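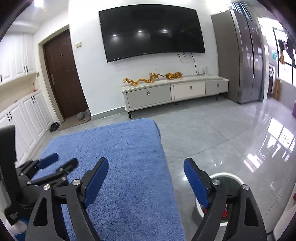
*Blue shag rug, tiled floor, and the cables under the television.*

# Leave the cables where you can see them

Every guide to a tidy living room tells you to hide the cables. Costholm sells a cover strip for the purpose, and Restov sells a box. I have owned both, and I think most people should save their money.

A cable that hangs down a wall is easy to deal with. You can follow it from the set to the plug, swap it, and dust behind it. In January I had to replace one inside a cover strip in our apartment in Laststead. I took the strip off, and 7 patches of paint came with it. The repair took a minute. The wall took a weekend.

I am not against neatness. Keep the floor clear, particularly if it is glossy tile, where every crumb shows in the window light. Get a cabinet on legs so a mop fits under it. Use the drawers for the small stuff — remotes, batteries, manuals — and shut them.

Soft things do more for a hard room than any cover strip. A shaggy blue rug changes how a gray and white room feels, and people notice it well before they notice the wires. It does hold crumbs, so shake it outdoors.

If the tangle still bothers you, use a twist tie. I bought a bag of 1,000 for the garden and expect to leave most of them to my children.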